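Hokham Sink Trials

From Hokham, the open bench notes for household manipulation

The Hokham Sink Trials are a set of simulated tests for comparing robot grippers on kitchen sink work. They began in April as a way of settling a disagreement over finger length, which they have not settled, and have since grown into the most used part of the Hokham collection. A trial asks an arm to take hold of an object lying in or near a sink and lift it clear. The tests are known for being easy to explain and tedious to pass.

Background

Earlier Hokham tests used blocks on a flat table. Most grippers did well on them, and most of their owners were pleased, until the same grippers were asked to pick up anything a person might own. The sink was chosen as the next step up because it has walls. A gripper that can approach a block from any side finds that a basin leaves it fewer sides to choose from, and that the tap has usually taken one of those.

The first version had a single object, a mug, and was withdrawn after it was found that the mug could be lifted by driving one finger into it and hoping. The current version dates from the summer and is built around flatter and more awkward things.

Grippers compared

Three designs are entered at present.

The Drarkovico is a parallel gripper with short fingers. It closes squarely, holds well and is indifferent to small errors in aim. Its fingers are short enough that the body of the gripper often arrives at the rim of the basin before the fingers arrive at anything useful.

The Nevlow has long, thin fingers and reaches the basin floor without trouble. Under a heavy load the tips spread, and the object is returned to the sink sooner than planned. Its documentation calls this compliance.

The Rana is a three-fingered hand. It can do almost everything the other two can, and takes longer over all of it. Tuning it for a new object is a day's work, a figure its supporters regard as low.

Test procedure

Each gripper is given 1,800 attempts, divided evenly among the objects in the current list. The arm, the controller and the starting pose stay the same throughout, so that the gripper is the only thing to blame. An attempt passes if the object is held 15 centimetres above the rim for 3 seconds. Dragging the object up the wall of the basin counts as a pass if it ends in the right place, a rule that has produced more correspondence than all the others together.

Attempts are stopped early if the arm touches the tap. Touching the plant is recorded but not punished.

The frying pan task

The frying pan is the hardest object on the list and the one usually quoted when results are passed around. The handle is the sensible place to hold it, but the weight is all at the other end, and a grip that looks sound while the pan is resting becomes a hinge as soon as it leaves the floor of the sink. The Drarkovico does best here when it gets a clean approach from above. The Nevlow reaches the handle more often and keeps it less often. The Rana prefers the edge of the pan, for reasons its controller does not share.
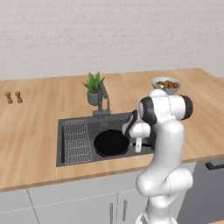 Scoring

Results are published as a pass rate for each object, with no overall score. An overall score was tried and dropped when all three entrants managed to come first by choosing their own weights. Time is reported separately, in a column the Rana's supporters ask readers not to dwell on.

Criticism

The usual complaint is that simulated contact is kinder than the real sort. Friction in the trials is fixed at one value per object, and the pans are never greasy. A wet-surface setting exists in the code and is switched off by default, having made every gripper look equally bad.

It has also been said that the tests reward one good grasp and ignore recovery. A proposal to let an arm try again after a slip is under discussion.

See also

Hokham Table Trials
Hokham Drawer Trials (suspended)
Parallel gripper

Page last changed 13 October 2025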